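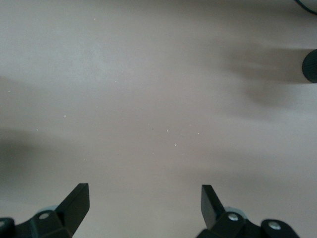
Wrist cam view, fingers open over the bench

munard_dan
Original poster
Posted 2 April 2018

OK so a progress report on the two-arm build, plus a question. The wrist cam is finally streaming without dropping out every few minutes (new cable, thanks to whoever told me to stop blaming the driver!). My problem is exposure. The bench comes out this washed-out pale gray, the arms throw big soft shadows over it, and my little blob finder keeps picking up bits of dust as parts. I've got it ignoring anything under 14 pixels and it still gets fooled. Do I fix the lights or fix the code?

grulau
Lights. Always lights. Put a diffuser up there and lock the exposure by hand. If you leave it on auto it'll hunt every time the black fingers move.

flatbed944
Disagree, sorry. I spent a whole winter on lamps and got nowhere. Raise the blob limit, then average 8 frames and throw out whatever flickers. Free, and you can do it tonight.

munard_dan
Averaging might work when the arm is parked, but I'm moving half the time. The job I care about is the drawer one, with the right arm going down into the little wooden cabinet while the left one keeps out of the way. 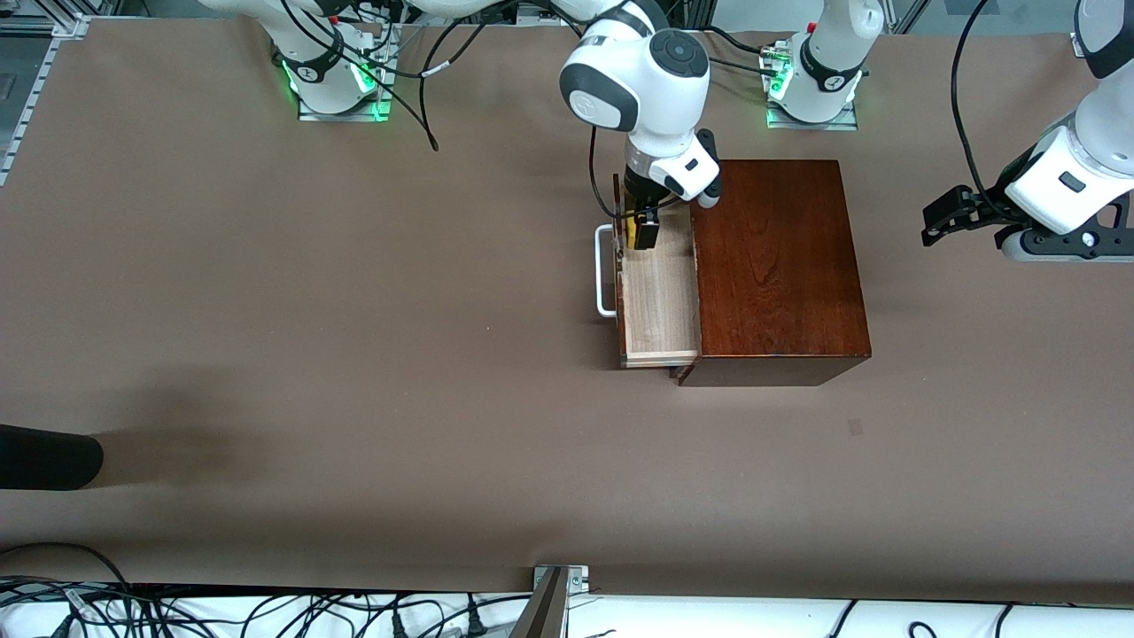

I've been running that from the fixed camera and only using the wrist cam for the last bit, once the fingers are inside the drawer. It's on attempt 212 now and my biggest headache is still the side walls, they're thin and I really don't want to lean on them.

Evdokia Lambrakis
Nice drawer! We do something close to this at the Flaltcombe workshop and I'd slow the descent way down before touching either the lights or the code. Also, is that yellow thing meant to end up in the back corner? Corners are miserable for parallel fingers.

munard_dan
Yep, I want corners to work. If it can only do the middle I haven't solved much.

grulau
Still lights.

flatbed944
Still code lol. Post your threshold settings and I'll have a look after dinner.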